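Arnholm Clothing Exchange
Minutes of the planning meeting, December

The meeting opened at 6:30 p.m. The minutes of the last meeting were accepted with one correction: the hanger order was 48, not 84.

1. Stock
The sorted stock now stands at 368 garments. Children's sizes are still short. Coats are to be kept in the back until the Restiteo delivery has been checked in.

2. Hangers and rails
Thin colored hangers will be used for tops. It was agreed to leave a gap between groups of clothes so that people can pull one piece out without dragging its neighbor along. Empty hangers go to the left end of the rail.

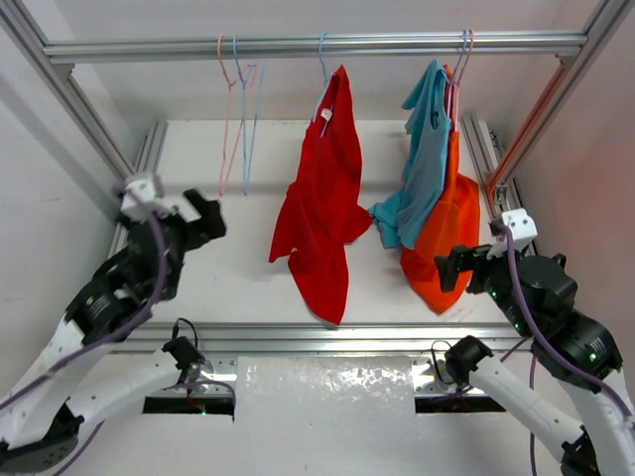 Shirts with wide necks keep slipping. Sellano quoted $630 for padded hangers and this was turned down as too much for now. Foam strips will be tried first on a few of the old ones. Neck labels stay in, even when the print has faded.

3. Folding table
Knitwear will be folded, not hung. The table needs a new cover before the next exchange. Cost to come out of petty cash.

4. Opening hours
A request for a later closing time was discussed. No decision. To be brought back next month with the door numbers.

5. Other business
The steamer is leaking again and is to go back to Tu for repair. The key to the side closet is still missing.

The meeting closed at 7:40 p.m.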